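2018-07-17
By Aileen Manalo

Todham's open day had plenty of robots behind glass, but I spent most of my visit in the hand-teaching room at Mundix. They record people doing household jobs with hand-held grippers, and the recordings are used later to teach an arm.
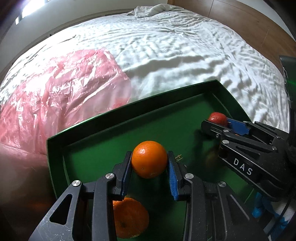 Hermenegildo Jaramillo runs the sessions. He told us the target is 3,000 recordings, and they started in May. A new person needs 100 practice goes before any are kept. The job that day was moving fruit, and an orange held between the blue pads over the green tray has to be gripped firmly but not squashed.

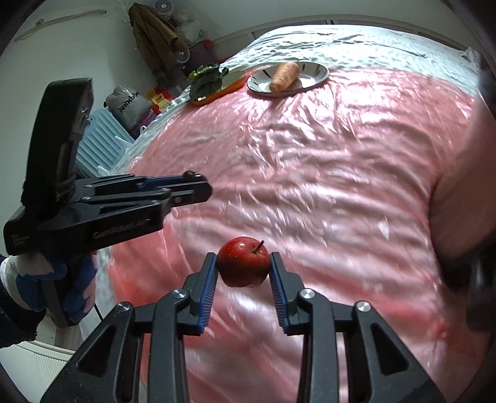
Visitors could have a turn. I had 2 tries and found the grip harder to judge than I expected. My wrist ached afterwards.

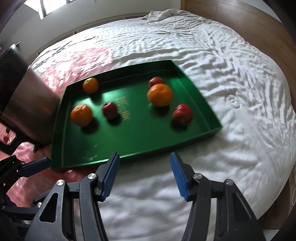
I asked why they don't just steer the arm by remote control. They do, at the Gallegos site, but Jaramillo finds it slower and people get tired of the joysticks.

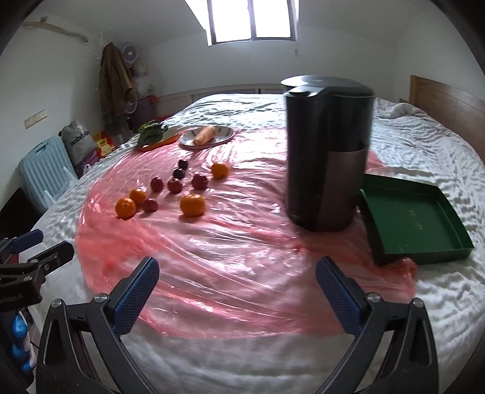
Tea was in the main hall. The bus back leaves from the Stunov gate, so allow time for the walk.

Contact | Copyright 2018 | Back to top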